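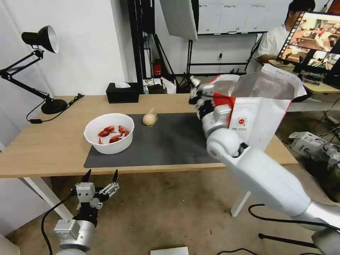 Right hand on the takeaway bag, with the crawfish in the bowl.

Posted to the Flukedside workshop list, May 6, 2019
Subject: Re: Re: Two arms, one table, and the food bag job

Earlier on the list, someone wrote:

> Good to hear the two-armed build is up on its table at last. I've only got
> the one arm at home and it has been sulking since the long weekend, so
> I'm living through yours for now. A few things I'd love to know when you
> have a minute. Are you still running different hands on the two sides, or
> did you give in and match them? Does the shiny lining in those insulated
> bags bother the depth camera as much as it bothers mine? And what did
> you put down on the table top? I tried a tea towel and the less said the
> better.
>
> Also, is anybody keeping Kodar going, or should I move over to Gesis
> before I get in any deeper?

Thanks for such a nice note, and sorry it has sat in my inbox while I fought with a wrist cable (left side, same one as last time, I'm starting to take it personally). I'll go through your questions more or less in the order you asked them, with the usual wandering off.

Hands first. I had every intention of matching them and then I didn't. The right one is good at closing around a floppy edge, like the lip of a paper bag, and the left one is better for coming down on things from above. The price is that I have two sets of grip settings to look after, and more than 443 lines of setup file that only I can read. If you go to two arms yourself, buy the same hand twice and save your evenings!

The bag lining, yes, it's a pest. My depth picture goes to confetti the moment the top opens up and the silver shows. What helped was to stop asking the camera about the inside altogether. I mark the rim and the outside of the bag, which has plenty of red on it to latch on to, and let the arm work from those. The desk lamp on the left corner I turn about a fair bit, and you'd be surprised how much a small change of angle does for the glare.

On the table top I have a plain dark grey mat, and I'd put that ahead of nearly everything else I've bought for this build. A white bowl stands out on it beautifully, even for my tired old camera. It came from MacKinnon as an offcut for $21 and I trimmed it with kitchen scissors, so it's not quite square, but the arms don't mind.

As for the job itself, I've been using a proper supper in place of foam blocks: a bowl of crawfish, a bun in its wrapper and a tray of food with a label across the top. The bun is the hard one. It's small and pale, and the wrapper shifts under the fingers, so I've got the grip force down to 46 on the right hand and I still hold my breath. The tray is easier, provided both hands come in from the sides together and neither gets there first. My log has 73 runs in it so far, and I've been writing a line of notes after each one, which I recommend even if your notes are as grumpy as mine. 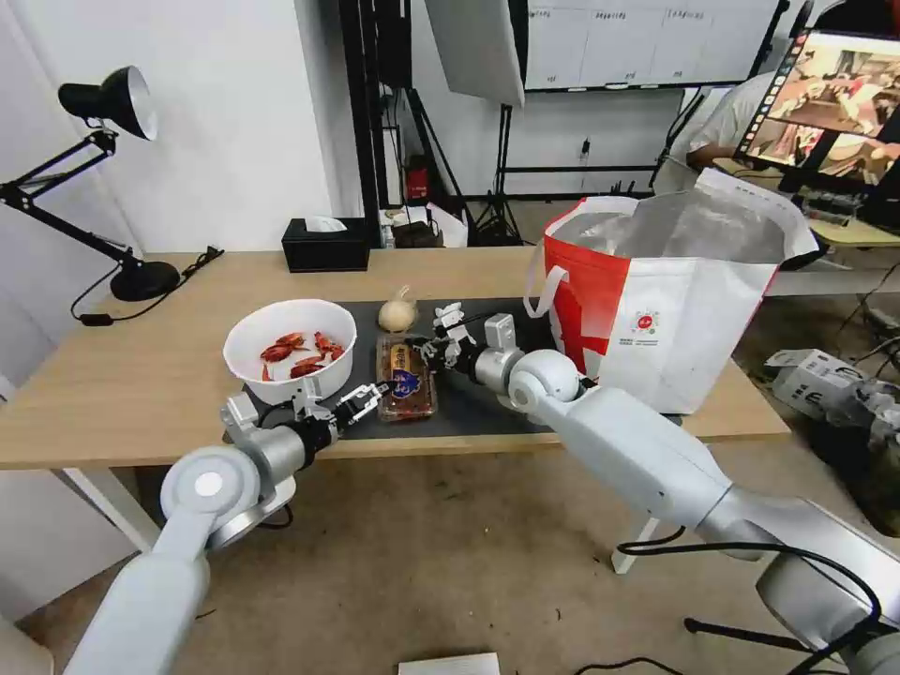
Kodar or Gesis?

I'm staying with Kodar until the end of May, mostly out of stubbornness. It does what I need for one arm at a time, but the timing between the two sides drifts and I have to restart it more often than I'd like. Gesis handles the pair much better from what I've tried, though the install took me a whole evening and two pots of tea. With one arm I'd stay where you are for the moment. If you do make the jump, copy your joint limits over by hand and check each one, as my import swapped the signs on the shoulder and gave me quite a fright.

Let me know what your arm is doing when it sulks. If it's stopping halfway through a lift, look at the power plug before you pull anything apart, and if it's the elbow humming I have a spare bearing here you're welcome to.

Cheers from the end bench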